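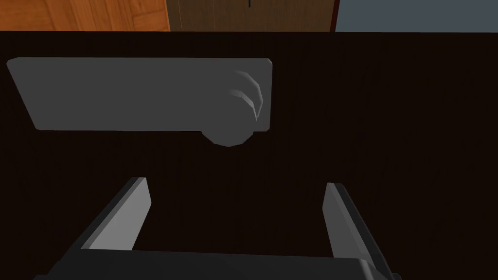
Why does a wooden door stick in some months and swing freely in others?
Wood takes up water from the air when the air is damp and gives it off when the air is dry. As it takes up water it swells, mostly across the grain, and a door that cleared its frame in winter can rub against it in summer.

Sticking Doors: Wood and Damp Air in Older Houses
Project report, Building Trades and Science, Andley School
Deok-su Ji, Salma Shehata and Ross Dunbar
Project teacher: Annunziata Ferraro

Background

Many of the houses in Oltholm still have their original inside doors. People who live in them often plane the edge of a door in the summer and then complain about a wide gap the next winter. We wanted to find out how much a door changes with the dampness of the air, and whether paint or varnish on the edges makes a difference.

Our textbook says that wood moves very little along its length and much more across its width. It also says the amount depends on the kind of wood and how the board was cut from the log. A door built as a frame with loose panels is meant to deal with this. The panels sit in grooves and can grow and shrink without pushing the frame apart. When somebody paints over the grooves with thick paint, the panel gets stuck and may split.

Plywood and other sheet materials behave differently, and we left those out of the project. We also left out outside doors, where sun and rain have their own effects.

What we did

We cut strips from one pine board so that all of them had the same grain. Salma marked them with pencil letters on the end. One group was left bare. One group got varnish on the two faces only, the way a lot of doors are finished. The last group got varnish on all sides, including the end grain.

The strips stayed on a classroom shelf until their weight stopped changing. Then we put them in a closed plastic tub above a tray of salt water, which keeps the air damp without letting it get soaking. A Flollico humidity gauge was taped inside the lid. Each strip was weighed and measured across the width every school day at 2 in the afternoon for 30 days, always with the same caliper and by the same person when possible. Ross did most of the measuring. Deok-su kept the log.

For the second part we asked a neighbor, Annunziata Palumbo, if we could check doors in her house. She let us use 5 of them, including the bathroom door. We measured the gap on the latch side with feeler gauges at the top, middle and bottom. We did this once in February and again in June.

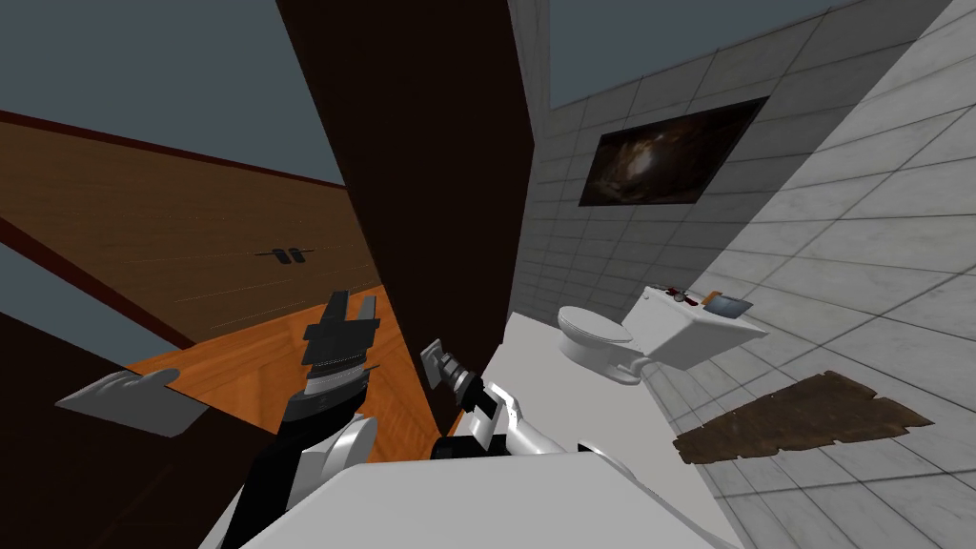

Dark brown door panel beside a wall of pale planks.

What we found

The bare strips gained weight fastest, and most of the change came in the first week. After that the line on the graph flattened out. The width followed the weight but lagged behind it by a day or so.

The strips with varnish on the faces only were slower than the bare ones at first. By the end they had almost caught up. Water vapor was getting in through the ends and edges, where there was nothing to stop it. The strips sealed all over were the slowest and had changed the least when we stopped. They were still gaining a little weight on the last reading, so we can't say where they would have ended up.

In the house, every gap was smaller in June than in February. The bathroom door had the biggest change, and it was also the only one that rubbed. Mrs. Palumbo told us its top edge had never been painted. When we checked with a hand mirror we found bare wood there, gray with dust. The bedroom doors had paint on the top edge and had moved less.

The hall door gave us an odd result. The gap had closed up at the top and hardly changed at the bottom. We think the upper hinge screws have pulled loose, so the door is sagging as well as swelling. Tightening them would have spoiled our second reading, so we left them alone and told her at the end.

Problems

The tub was opened every day for weighing, and the gauge dropped each time. A tub with a hanging scale built into it would have been better. We also lost one of the bare strips for several days behind a radiator and had to leave it out of the averages.

The school caliper reads well enough for the bare strips, but the changes in the sealed ones were close to the smallest step it can show. We trust the weights more than the widths for that group. One board is not enough to speak for all pine, either.

Costs

The board, varnish and two brushes came from Greco, the hardware store near the school. The gauge was borrowed from the science room. Printing is not included.
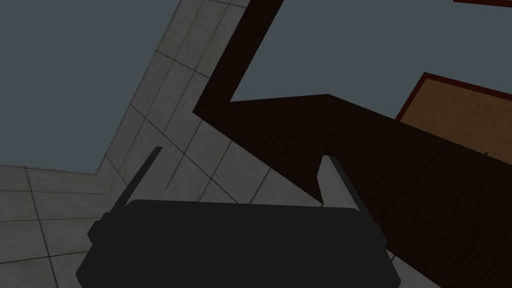
Should a sticking door be planed as soon as it starts to rub?
It is better to wait for drier weather if the door can still be used. Check the hinge screws first and look at the top and bottom edges for bare wood. If planing is needed after that, take off a small amount and seal the fresh edge the same day.

Next steps

The next group could repeat the strip test with oak and with a board cut a different way from the log. We would also like to see the tub test run in reverse, drying the strips after they have swelled, to find out if they return to their first width. The log and the remaining strips are in the cabinet by the sink in the science room. Mrs. Palumbo has agreed to have her doors measured again in February, and Salma has the list of measuring points.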